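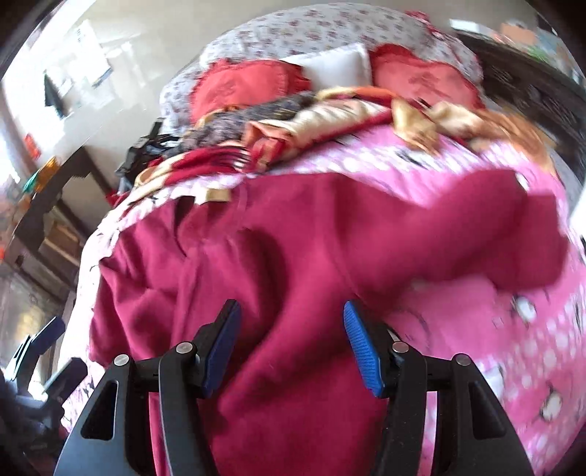 Repeindre une chambre sans (trop) s'énerver

Mardi 2 novembre 2021

Bon, j'ai enfin refait la chambre du fond ! Trois semaines que je tournais autour avec mes pots, et finalement un week-end a suffi. Je vous note mes petits trucs tant que je les ai en tête.

D'abord, lessivez les murs. Je sais, c'est la corvée, mais la dernière fois j'avais sauté l'étape et la peinture a cloqué au-dessus du radiateur. Une éponge, de la lessive diluée, on part du bas vers le haut (sinon bonjour les coulures), puis on rince à l'eau claire.

Pour les trous de chevilles, j'enduis en deux fois, bien mince. Ponçage au grain 180 entre les deux, un coup de chiffon humide, et on ne sent plus rien sous les doigts.

Le ruban de masquage, je le retire quand la peinture est encore fraîche, en tirant doucement en biais. Si vous avez oublié et que tout est sec, passez un cutter le long du bord avant de tirer, ça évite d'arracher un lambeau.

Côté couleur, mon voisin Fulgencio Mateos m'a convaincue de peindre d'abord un grand carton et de le promener d'un mur à l'autre, matin et soir. Eh bien mon beau gris perle virait au lilas sous la lampe ! J'ai pris un lin tout doux à la place, 19 euros le pot chez Ostmont, et j'en suis ravie.

Et entre deux couches, inutile de laver le rouleau : je l'emballe bien serré dans du film alimentaire, il tient jusqu'au lendemain.

Prochain chantier en décembre, le plafond du couloir. Si vous avez une astuce contre les traces de reprise, je prends !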